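Sorting the tea sachets

The tea in our kitchen had been kept loose in a drawer for years. Sachets of different blends ended up in one layer, the older ones migrated to the back, and the only way to find a particular flavor was to take out most of the others. In May I moved all of it to a box and set up a procedure for refilling it. I am writing it down mainly for my own reference.

The drawer was the wrong container for two reasons. It is deep, so paper sachets slide under each other and crease at the corners. It also sits next to the oven, and the back panel gets warm whenever the oven is on for more than an hour. Tea keeps better away from heat, and fruit blends lose their smell before anything else does.

I do the sorting on the floor. The kitchen counter is 900 mm wide between the sink and the stove, and the kettle takes up part of that. A woven mat goes down first. The texture stops the sachets from sliding, and any dust from a split one can be shaken off outside. 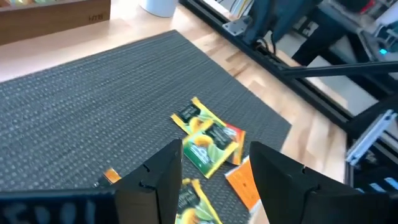
Sorting goes by blend first and by date second. Color is a usable first pass, but it fails when two blends share a palette, so I read the label before a sachet goes into a pile. Anything with a torn edge is set aside to be used that week. Within each pile the earliest date goes to the front.

Nipon Kongkaew, who lives upstairs and drinks more tea than I do, files his by caffeine content. I tried this for a month. It works for black and green tea, but most of my fruit blends ended up in a single group, and I was back to searching.

The sachets stand upright in the box, short edge down, with the label facing forward. Two rules apply to refilling:

No compartment is packed so tight that a sachet has to be pulled with force.
A new carton is not opened until the old one of the same blend is gone.

The second rule is the one I break. There are currently 2 open cartons of the Wannasri lemon on the shelf, and I have no plan for them beyond drinking them.

The drawer now holds dish towels — folded in thirds, which fits the depth.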